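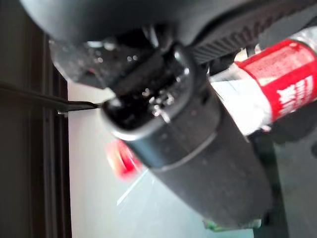

Storing bottles on their sides

A plastic bottle laid at an angle in a cabinet behaves differently from one standing upright. The load moves from the base to the sidewall, and the closure becomes part of the wetted surface. Larysa Kostiuk, who fits out pantries and utility cabinets for Trukstead, allows it only for containers with a full-thread screw cap and a liner.

Her standard shelf is 20 inches deep with a front lip. Bottles go in neck first, shoulder against the side panel, label facing the door. Flip-tops and trigger sprayers stay vertical on the bottom shelf.

Framed doors need more clearance than flat ones. The inner molding on a typical stile takes up space when the door swings past 90 degrees, and a bottle that projects beyond the lip will catch it. Kostiuk sets the lip 17 millimeters back from the face frame.

Labels matter more than owners expect. A large solid color, red for instance, can be picked out in a dark cabinet well before the lettering can be read. Maksym Zakharchenko sorts his own shelves by label color and decants nothing.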